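Notes on the Shared Table at Fornwood

Readers of this blog will recall that the household resolved in May to keep one table in common use. The arrangement has required certain rules, which are set down below for the benefit of future guests.

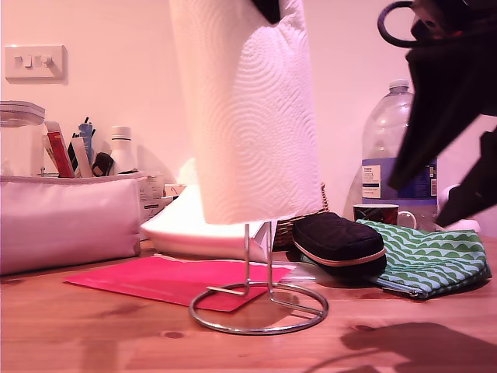
Paper towels are to remain on their stand. Zippered pouches belong to whoever left them and should be collected by Thursday evening. Mugs return to the kitchen the same day.

Stationery and small boxes go into the fabric bin. Folders may lie flat on the table, provided they do not cover another person's work.
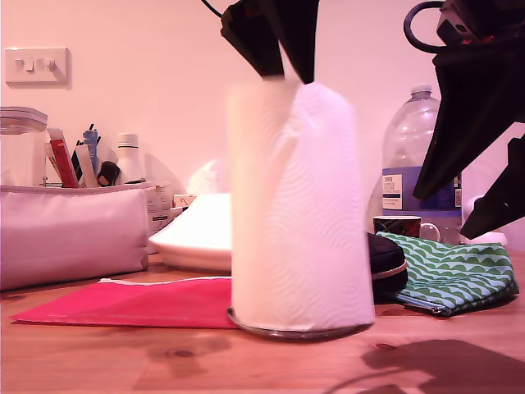 Aurora Coelho

Textiles are a separate matter. Lorna MacAulay has asked that cloths be folded before they are put away, and I support the request.

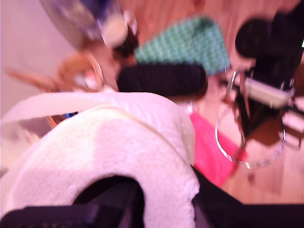 Items unclaimed after 16 days will be moved to the hall closet. Questions regarding these rules may be left in the comments.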